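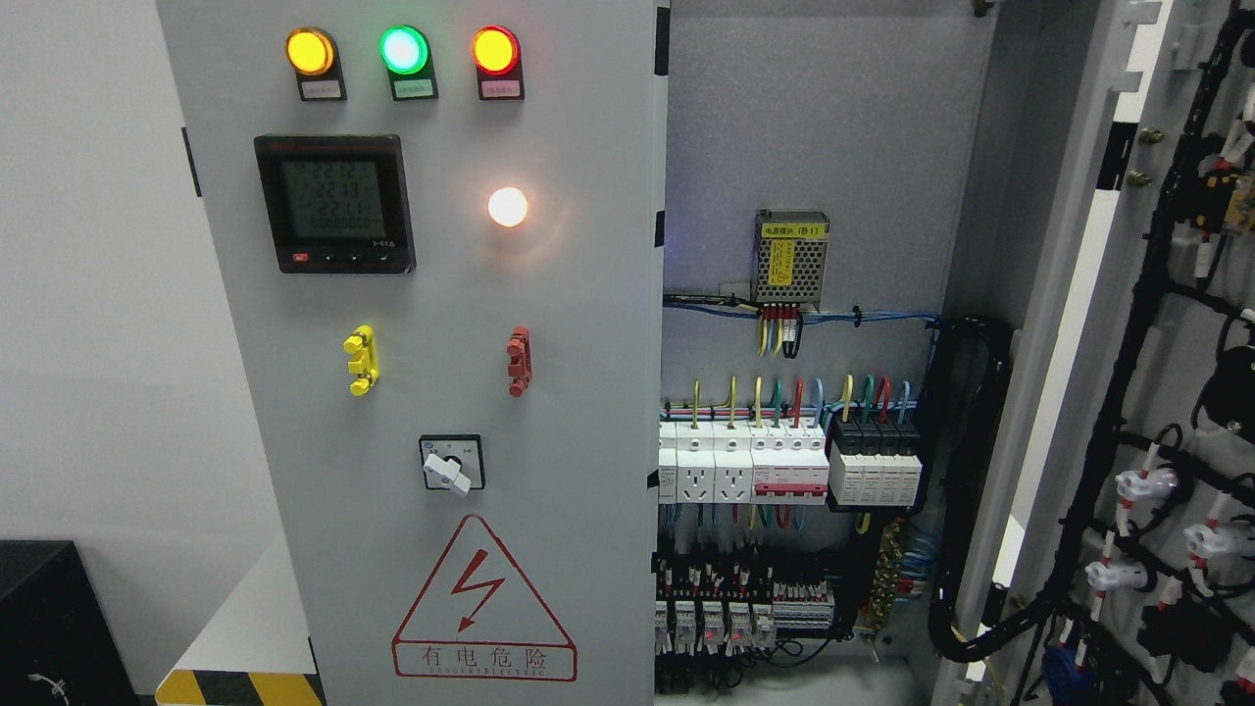 Grown-ups like to say that electricity is dangerous and leave it there. That is true, but it isn't much of an explanation, and you should feel free to ask for a better one. Start with the gray boxes that sit in workshops and pump rooms. They are called control cabinets, and they decide where the electricity goes. Some have lamps on the front, often amber, green and red, and people will tell you it works like a traffic light. Does it? All three of these are lit at once, and a traffic light that did that would be no use to anyone. Each lamp has its own job, and the little label under it is there to say what the job is. So don't guess from the color.

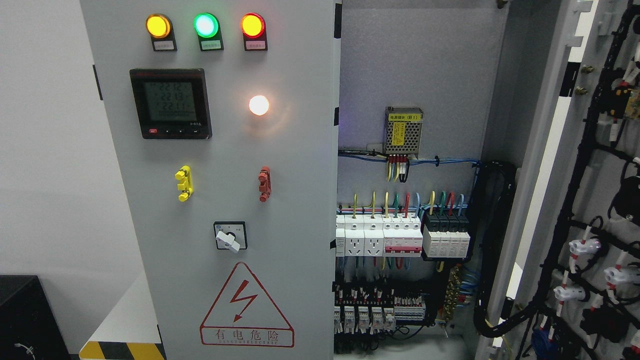

Labels can be wrong, too. When Leen Hijazi was learning to fix cabinets at the Sterkstead waterworks, she was told to trust the meter before the label and her own test tool before the meter. Volts tell you how hard the electricity is being pushed. A small flashlight might need 2 or 3. A cabinet can have hundreds, and you can't see or smell a single one of them.

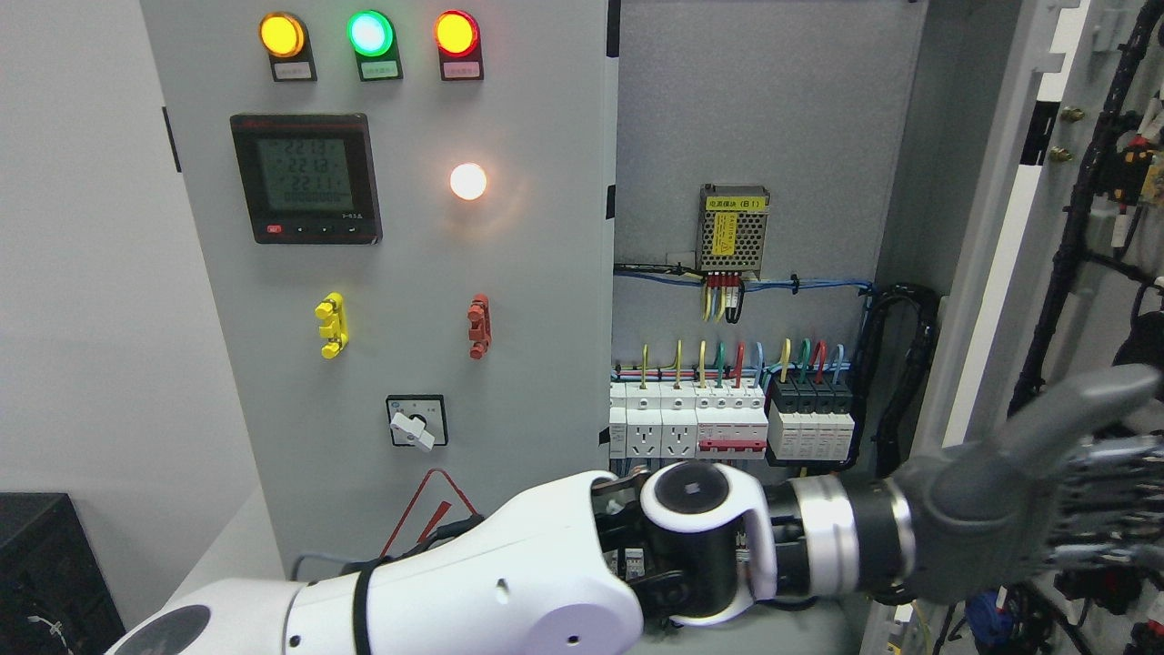
The square meter, with readings just over 221.

You may have heard that a switch turned to "off" makes everything safe. I wouldn't believe that either. A switch only stops the electricity that comes after it – the wires leading up to it can still be live. That is why the lightning-bolt triangle stays on the door all the time. And why so many wire colors? They help the electrician follow each one, but the rules for colors change from country to country, so a color proves very little by itself.

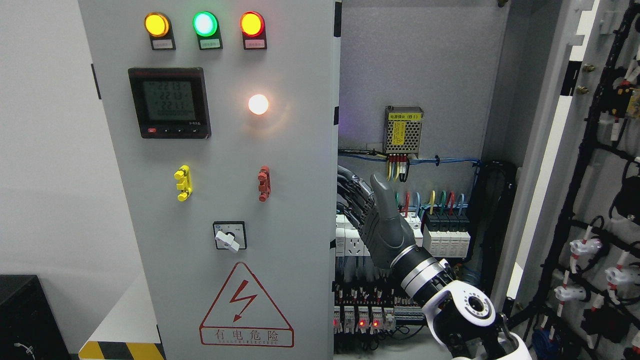

What does a circuit breaker do?
It switches the electricity off by itself when too much is flowing through a wire. Without it the wire could get hot enough to start a fire. It is not made to protect your fingers, so keep them out of the cabinet and fetch an adult if you find one open.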